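ジッパー付き保存袋の開け閉めと扱い方 ― ロボット操作研究の結果から

シェア 30　コメント 3

ジッパー付き保存袋は、食品の小分け、冷凍、下味つけ、乾物の保管など、台所で用いる機会の多い用品である。一方、当研究所の生活相談窓口には、口がうまく開かない、閉めたはずの袋から汁が漏れた、冷凍庫で横倒しになったといった相談が継続して寄せられている。本稿は、Bornbridge生活技術研究所が進める操作研究「Parus」で得られた結果のうち、家庭での袋の取り扱いに役立つ事項をまとめたものである。

Parusは、薄く柔らかい包装材を二本指のロボットハンドで扱う方法を調べる研究であり、Américo Pinheiro主任研究員が担当している。操作の手本は人が遠隔で示し、ロボットは手首付近のカメラの映像と指の開き幅の記録をもとに動作を学習する。保存袋の課題は、袋の口の端を把持する、口を開く、中身を入れる、口を閉じる、という四つの動作に分けて評価した。以下の記述は、2018年7月13日付の所内報告に基づく。

■ 研究の方法と結果の概要

評価試験では、2167回の把持動作を記録した。このうち、つかみ損ね、または把持後の滑りによって次の動作に進めなかったものは686回であった。映像を見直して失敗の原因を分類したところ、最も多かったのは、指先がジッパー部に届かず、手前の薄いフィルムだけを挟んだ例である。次いで、ジッパーの途中をつかんだために袋が二つ折りになり、両面のレールがずれた例が多かった。袋が台に密着し、指先が下に入らなかった例がこれに続く。

失敗の多くは、袋を置いた時点の状態と、最初につかむ位置に関係していた。指の力を強めても結果はあまり変わらず、強すぎる設定ではかえってフィルムが寄り、レールにしわが伝わった。そこで3月以降の試験では、手本を示す操作者に対し、把持位置をジッパーの端に統一すること、つかむ前に袋の向きをそろえることの二点を求めた。同じ学習方法のまま、つかみ損ねの割合は明らかに下がった。

人の手は指先の感覚で位置を補正できるため、ロボットほど顕著な差は現れない。ただし、手が濡れているとき、手袋をしているとき、指先の力が弱くなっているときには、同じ箇所で同じ失敗が起こりやすい。次節以下の手順は、こうした場合にも用いることができる。

■ 袋を置くときの準備

袋は、作業台に平らに広げ、口を利き手の側に向けて置く。台に水気があると袋が貼り付くため、あらかじめ乾いた布で拭いておく。箱から取り出したばかりの袋は折り目が強く、口の部分が内側へ巻いていることがある。折り目と反対の方向へ一度軽くしごくと、落ち着きやすい。

袋の口が台の縁から少し出るように置く方法も有効である。Parusの試験では、台に全面が接した袋よりも、口の角が浮いた袋のほうが安定してつかめた。家庭では、まな板の縁や折った布巾の上に口の角をのせれば、同様の状態を作ることができる。

透明な袋は、照明の反射によってフィルムの端が見分けにくい。これは画像を手がかりとするロボットにとっても難しい条件であり、しわに生じた光の筋を袋の縁と取り違える例が記録された。手元灯を使う場合は、正面から当てず、やや斜めから当てる。ジッパー部に色の付いた製品を選ぶと、口の位置を確かめやすい。

■ つかむ位置

口を開け閉めするときは、まずジッパーの端を指先で挟み、そこを支点とする。中央付近をつまんで引き上げると、袋の重みで口が折れ、レールに余分な力がかかる。端を持てば、残りの部分はおおむね自然に伸び、もう一方の手で沿わせることができる。

指先は深く差し入れる必要がない。ジッパーの筋が指の腹に触れる位置で足りる。薄いフィルムだけを挟んでいると、引いたときに袋が伸び、口の縁が波打ったまま戻らなくなることがある。筋の感触が得られない場合は、引く前に持ち直すことが望ましい。 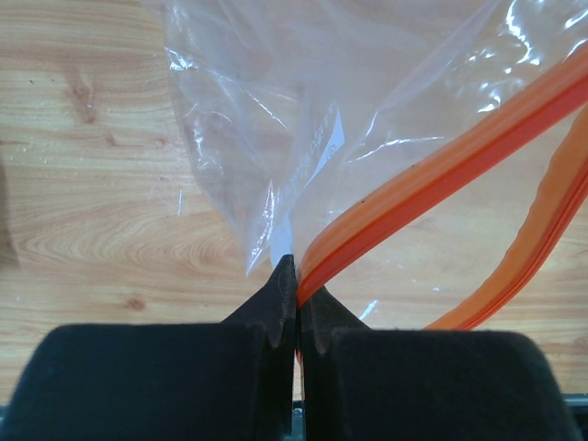
端を支えた後の手の動かし方についても、操作者による違いが結果に表れた。熟練した操作者は、つかんだ直後にすぐ引かず、わずかに持ち上げて袋のたるみを逃がしてから横へ動かしていた。経験の浅い操作者の手本にはこの間がなく、学習後のロボットも、たるみを残したまま引いて滑らせる傾向を示した。家庭でも、端を挟んだら一呼吸置き、袋の重みが指にかかったことを確かめてから次の動作に移るとよい。

この持ち上げの量は小さくてよい。高く持ち上げると袋の底が台から離れ、中身のある袋では重心が動いて口が傾く。底を台に付けたまま、口の部分だけを浮かせる程度を目安とする。

■ 口を開く

開くときは、ジッパーより上に出ているフィルムの縁を、左右の手で一枚ずつ持つ。縁の長さに差を付けてある製品では、長いほうを先につまむと二枚を分けやすい。二枚が密着して分かれないときは、指の腹で縁を軽くこすり合わせ、ずれた側を先に持つ。爪を立てて開こうとすると、フィルムに細かな傷が付き、のちの漏れの原因となる。

開き始めは端寄りとし、ある程度開いたところで中央へ移る。両端まで完全に開き切る必要はない。端に少し閉じた部分を残しておくと、再び閉じるときにレールの位置がそろいやすい。スライダー付きの製品についてはこの限りではなく、製品の表示に従うこと。

冷凍した袋は、取り出した直後に無理に開かない。レールに付いた霜を乾いた布で拭き、口の部分が柔らかさを取り戻してから開く。温度が低いうちは樹脂が硬く、端から裂けることがある。

■ 中身を入れる

入れる前に、袋の口を外側へ折り返す。折り返しによって口が自立しやすくなり、レールに食品の汁や粉が付くことも防げる。折り返す幅は、ジッパーが完全に外側へ隠れる程度とする。

汁気の多いものは、深めの容器や計量カップに袋を立て、口を容器の縁に掛けてから注ぐ。所内で家事の担当者に協力を求めて観察したところ、漏れの相談に近い事例の多くで、注ぐ段階ですでにレールに汁が付いていた。閉じる力を強める前に、まずレールの汚れを疑うべきである。

粉や細かな乾物は、静電気で口の内側に付着しやすい。入れ終えた後、袋を立てて底を軽く台に当て、付いた粒を落とす。残った粒は乾いた紙で、レールに沿って一方向に拭き取る。往復させると、粒が溝に入り込むことがある。

■ 口を閉じる

折り返しを戻し、袋を平らに置く。片方の端を指先で挟んで押さえ、そこから反対の端まで、もう一方の手の親指と人差し指でレールを挟みながら滑らせる。途中で手を離さず、一続きの動作で行うことが望ましい。

Parusでは、閉じる動作について二つの手順を比べた。一つは中央から左右へ順に押す手順、もう一つは端から端へ一方向に滑らせる手順である。前者では、左右で生じたわずかなずれが両端に集まり、角が閉じ切らない例が目立った。後者では、途中に閉じ残しがあっても指の開き幅の記録に変化が現れ、どこで外れたかを特定しやすかった。人の手であれば、指先に段差を感じた箇所がこれに当たる。その位置まで戻り、少し手前からやり直す。

空気を抜く場合は、端をわずかに残して閉じ、袋の底から口へ向かって手のひらで静かに押す。空気が抜けたところで残りを閉じる。押す力が強いと、いったん閉じた部分が内側から開くことがある。肉や魚の下味つけでは、ここで汁がレールへ上がらないよう、口の側を少し高くしておく。

閉じた後の確認は、口を上にした状態で袋の胴を軽く押して行う。空気の漏れる音がする、または胴がすぐにへこむようであれば、閉じ残しがある。汁物の袋を逆さにして確かめる方法は勧めない。

■ 手指の力が弱い方、手袋を着用する方へ

指先でつまむ動作が難しい場合は、滑り止めの付いた薄手の手袋、または固く絞った小さな布を用いると、弱い力でも端を保持しやすい。布を用いるときは、レールに繊維が挟まらないよう、縁のフィルム側から当てる。

片手で作業する場合は、袋の端を重しで押さえる。重しは角のない平らなものがよく、ジッパーの上には置かず、そのすぐ下のフィルムに置く。洗濯ばさみなどで端を留める方法もあるが、挟む力が強いものはレールを変形させるおそれがある。

試験では、Guerreiro型およびPrestuver型と呼ぶ二種類の指先部品も比べた。先端が細いPrestuver型は、端の一点を狙ってつかむ動作に向き、面の広いGuerreiro型は、つかんだ後に袋を運ぶ動作に向いていた。家庭の作業に置き換えると、つかみ始めは指先で、運ぶときは指の腹全体で持つということになる。中身の入った袋を移すときは、口だけを持って吊り下げず、必ずもう一方の手を底に添える。

■ 保管と再使用

冷凍する袋は、平らにならして金属製の盆にのせ、固まってから立てて並べる。先に立てると中身が底に寄り、口の側にしわが残る。内容と日付は、中身を入れる前の平らな状態で書き込む。袋が冷えて表面に水滴が付いてからでは、筆記具の種類によっては文字がにじむ。

乾物や菓子など、汚れの少ないものに使った袋を再び用いるときは、裏返さずに洗い、口を開いたまま背の高い器具に掛けて乾かす。裏返すとレールに折り癖が付き、以後の閉まりが悪くなる。生の肉や魚を入れた袋は再使用しない。油の付いた袋も、レールの溝に油が残って滑りやすくなるため、食品用としての再使用は避ける。

次のいずれかに当たる袋は、密閉を要する用途から外す。

・端を閉じても、手を離すと自然に開く
・レールの縁が波打ち、平らに置いても戻らない
・ジッパーのすぐ下のフィルムに白い折れ筋がある

このような袋も、充電用のケーブルや裁縫用品の整理、旅行時の小物入れとしては差し支えない。

■ 本結果の適用範囲

本稿で述べた傾向は、二枚のレールをかみ合わせる一般的な形式の保存袋について得たものである。まちの付いた袋、厚手の耐熱袋、真空用の弁を備えた袋は試験の対象に含まれていない。また、開く動作と閉じる動作は別々に評価しており、中身を入れた状態で全工程を連続して行う試験は現在準備中である。加熱調理への使用の可否については、本稿の内容にかかわらず、各製品の表示を確認されたい。

遠隔操作による手本の集め方、ならびに失敗の分類基準に関する照会は、Bornbridge生活技術研究所の操作研究担当、Pinheiro主任研究員あてに書面で受け付けている。家庭での袋の扱いに関する相談は、従来どおり生活相談窓口が担当する。

このページをシェア　30
コメント（3）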